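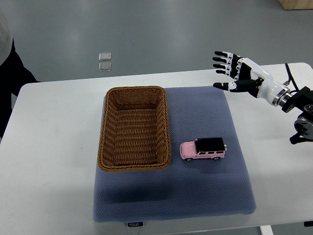
Residence Diary, Family Room, Lesesstead
11th June

The family room was closed to residents at nine and reopened at four. The purpose of the closure was the seasonal sorting of the toy shelves and the review of baskets, mats and table space, as set out in the house plan adopted in February. The work was completed except for the upper cupboard, which is held over.

The shelves were emptied onto the floor in the order in which they stand, left to right. A full count was required for the insurance schedule. It came to 158 pieces, against 137 at the February count. The increase is explained by two donations received in the spring and by a bag of blocks that had been kept in the laundry corridor and entered on no list. The bag has now been entered. Puzzle pieces were counted as one puzzle.

Small vehicles were taken first, as they are the items most often left on the floor. It was decided that vehicles will be stored in woven baskets and no longer in the deep plastic tubs. Children at the tubs have been tipping them over to reach the bottom, and the noise has been raised twice by the residents of the rooms below. A shallow basket with sloped sides can be searched by hand. The caramel-brown wicker basket was approved for this use and will stand on the low shelf beside the window. The rim is thick and suitable for small hands. Wicker does shed, and the basket is to be shaken out over the yard on the first of each month.

The pink toy SUV with the black roof was the subject of some discussion. It has a spare-wheel cover at the back, and staff on the morning shift were of the view that a toy with this much detail belongs on the display ledge with the dollhouse furniture. The evening shift wished it to go with the other cars. The matter was settled in favor of the basket. A toy placed on the ledge is asked for ten times a day and must be handed down by an adult each time. The ledge will be kept for items with parts that come away.

The blue-gray cushioned mat marked FOOJO was considered next. Its soft surface is agreeable for play at the table and keeps hard toys from knocking against the white top. The question before the house was whether it should remain on the table or go to the reading corner, where the present rug is thin. It was noted that the mat takes up a good deal of the table and leaves little room for drawing. It was also noted that drawing takes place mainly after supper. The mat will therefore be put out in the morning and stored flat behind the sofa from five o'clock. It is not to be folded. The dotted fabric gathers crumbs, and a stiff brush has been hung on the hook inside the broom closet for this purpose only.

Table space was reviewed under the same heading. The white table is to be kept clear of handbags, mail and cups. Residents have been asked before to use the side counter for these, and the request is repeated on the notice board in larger type.

The order placed with Kilum was checked against the delivery note. Shelf liners and lids were correct. The labels were supplied in the wrong size and will be returned. Until the replacements come, baskets will be marked with plain card tied on with string. A quotation for a second low shelf was received from Skernico in the sum of 400, delivery included, and another from Moradi, which was lower but did not cover fixing to the wall. A shelf in this room must be fixed to the wall. Moradi has been asked to quote again on that basis and no decision was taken.

The sum remaining for the room this season is 75. It will be spent on two further baskets if they can be had in the same color, and otherwise on felt pads for the chair legs. The pads are the more urgent need in the writer's opinion, which was recorded but did not carry.

Broken and incomplete items were set aside in a carton. These include a wooden train without its front wheels, a tea set reduced to saucers, and several board games whose dice have gone astray. The train will be repaired. The saucers have been moved to the sand tray outside, where they have always been popular. The games will stay in the carton until the upper cupboard has been searched, as dice have been found there in the past along with batteries and a quantity of old keys.

The washing of the hard toys was carried out in the utility sink with warm water and mild soap. Items with stickers were wiped with a cloth and were not put in the water. Soft toys went through the machine in two loads and were hung on the inside line on account of the weather.

The room was reopened on time. Several of the younger children went directly to the low shelf, and the new arrangement was in disorder by half past four. This was expected. The evening shift reported that tidying before supper took less time than usual and that the cars went back into the basket without much prompting.

The following stand over to the next entry: the upper cupboard, the labels, the second quotation from Moradi, and the hinge on the toy chest, which pinches and has been tied shut for the present.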